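**Mandberg kitchen workers' group to attend Vesen robot demo, and it has questions**

MANDBERG, May – The Mandberg Kitchen Workers' Association will send 40 members to the open day at Vesen's automation lab later this month. The company will show Flarska, its software for training robot arms to handle cooking tools. The association welcomes the invitation. It does not yet share the excitement.

Vesen says Flarska has learned to pick up 57 kitchen tools in simulation. The association has asked for the list, and for the number of those tools the arm has also picked up in a real kitchen. As of this release, it has received the list.

"A computer kitchen has no grease in it," said Tamara Barbu, who chairs the association and spent 32 years on the line at the Marino cafeteria. "I would like to see the arm at noon, with the floor slippery and three people reaching past it. Then we can talk about what it can do."

Visitors will start in the screening room, where Vesen plans to run simulated grasps on a large monitor, and then move to the test bench for a live demonstration. The company has told us the live part will last ten minutes. The screening is set for fifty.

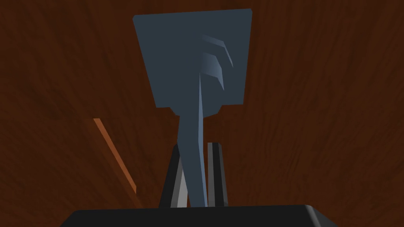 *A blue-gray spatula-like utensil between the robot's gripper fingers, in simulation.*

Usa Wiriya, who leads the Flarska project at Vesen, defended the approach in a letter to members. "We can try 700 grasps overnight without breaking anything," she wrote. "The simulation is where we make our mistakes. The bench is where we find out which ones we missed."

The association thinks that is a fair answer as far as it goes. Holding a tool by the handle is a start. Flipping an egg, scraping a pan and knowing when to stop are separate jobs, and none of them appears on the program we were sent.

Members will bring a box of their own utensils, some bent and some with melted handles, and have asked that the arm try them on the bench. Vesen has said it will "look into it."

Doors open at 10 a.m. The live demonstration begins at 11:15, followed by questions. The association will publish its members' notes after the visit, including anything that impressed them.

**Press contact:** Tamara Barbu, Mandberg Kitchen Workers' Association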